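How to Wash Cotton Work Gloves Without Shrinking Them

4 min read
Last updated in February

I garden a lot, I haul firewood, and I go through work gloves like some people go through paper towels. For years I threw mine in with the towels on hot and then wondered why I couldn't get my thumbs in. So here's how I do it now, usually on a Sunday night while something's in the oven.

Step 1: Shake and sort

Take them outside and whack them against a fence post or the porch rail. Way more dirt comes out than you'd think! Pull out anything leather while you're at it — leather gets wiped down with a damp cloth and that's all.

Step 2: Soak

Fill a bucket with cool water and a squirt of dish soap, push the gloves under, and leave them for 2 hours. If the water goes brown right away, dump it and start over. Greasy fingertips get a dab of soap straight on the spot, rubbed in with an old toothbrush (my friend Giuliana Londoño swears by bar soap, and I've tried that too, it's fine).

I keep all my off-white fabric ones together so the dye from the colored pairs doesn't get on them.
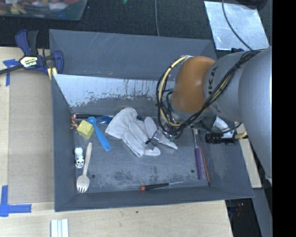

Step 3: Wash cold

Gentle cycle, cold water, no bleach. Put them in a mesh bag if you have one, or an old pillowcase with a knot in it. Skip the fabric softener, it makes them slippery on a rake handle.

Step 4: Dry them fingers up

Squeeze, don't wring. Tug each finger back into shape, then clip them to the line by the cuff for an hour so they drip out. After that I flip them and stand them over clothespins or old bottles so air gets down inside. No dryer — even on low, mine came out a size smaller.

If the palms are still stiff the next day, scrunch them in your hands a few times and they'll loosen up.

Questions? Use the contact page | © Mestgate Home Notes | Back to top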